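Tomari gripper trials: gallery
Does a ribbed pad really hold better?

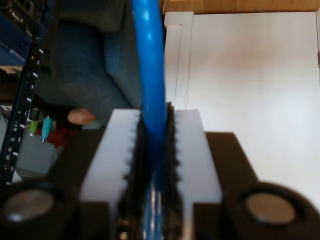
Words: Liam Pickering
December 2021

The claim we set out to check came from the Bainbridge group, who reported that rough pads on parallel fingers let a policy learn cable and rod handling from only 40 demonstrations. I had my doubts and still have most of them.

The picture comes from our rod task, with the toothed black pads closed on the blue rod, one pale finger either side. A glossy surface like that ought to be a fair test of grip. Whether it tests the learning is another matter.

We trained on 40 demonstrations, as they did, and ran 13 trials with the rough pads. The rod stayed put in 9. With smooth pads it was 5 out of 13. Clive Whiteley reads this as support for the paper. I read it as a result about friction, on one rod, in one room, with the same person resetting every trial.

Nor did the paper say how worn its pads were. Ours had been through the whole Plasadance series first, and we kept no record of their condition before that.

Clive wants to repeat it in January with fresh pads on the Ellex arm. I have asked for a second rod, preferably a dull one, and for someone else to do the scoring.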